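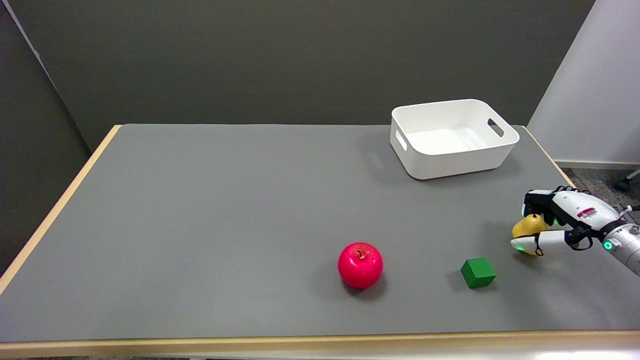

Do ethylene absorber sachets do anything for apples in storage?

Neelam Kanaujia
7/19/18

My brother-in-law gave me a box of Ziltis sachets, the kind you toss in with fruit so it keeps longer. The package says 60 days for apples. It doesn't say what kind of apple, what temperature, or compared to what. I paid nothing for them, but a refill is $3 a sachet and I'd like to know if I'm being had before I order any. Has anyone tested these at home with a batch left out for comparison?

Espinoza

Ethylene is real and so are absorbers. Big storage rooms use them. What I doubt is that one little packet does much in a bin you open twice a day – you let fresh air in and the gas out every time. I'd put the money toward a cold spot in the garage. Cold does most of the work, and any apple with a bruise should get eaten first.
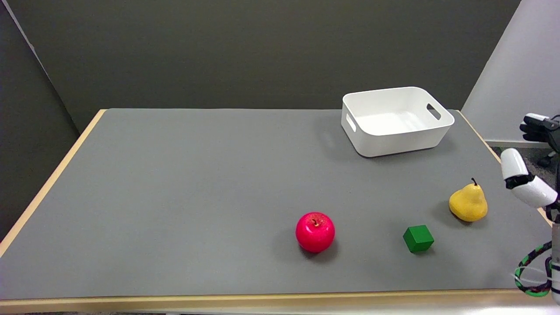 If you do want to test it, split one bag from the same store on the same day, keep both halves in the same room, and have someone else judge which ones are mealy. I wouldn't trust my own tongue after paying for refills.

Bamia

I use them and my apples are great, never had a bad one!!

Tirketti

Bamia, what did you compare them to? My Fujis last for weeks in the crisper drawer with no packet at all. Neelam, use up the free ones and skip the refills.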